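Search tickets, people, tags

Ticket: wrist view examples rejected on upload
Opened by Osamu Takeda, 9 July 2018

Hello all, and thank you for bearing with me! We've gathered 800 examples for the Flilum picker so far, and the checker has thrown out 39 of them with "no target named" — lovely clear views too, like this one with three loose parts.

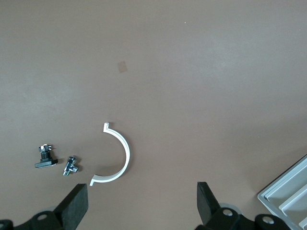
Step 1. Name the target
I filled in the target field by hand and sent the batch again. All but a couple went through.

Step 2. Try a single part
Same table, with the orange box named as target and the capacitor left as a distractor. Accepted first go!

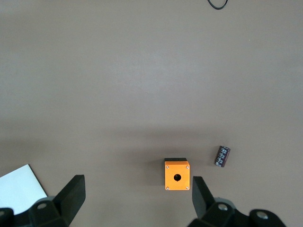 Wrist view, orange box between the open fingers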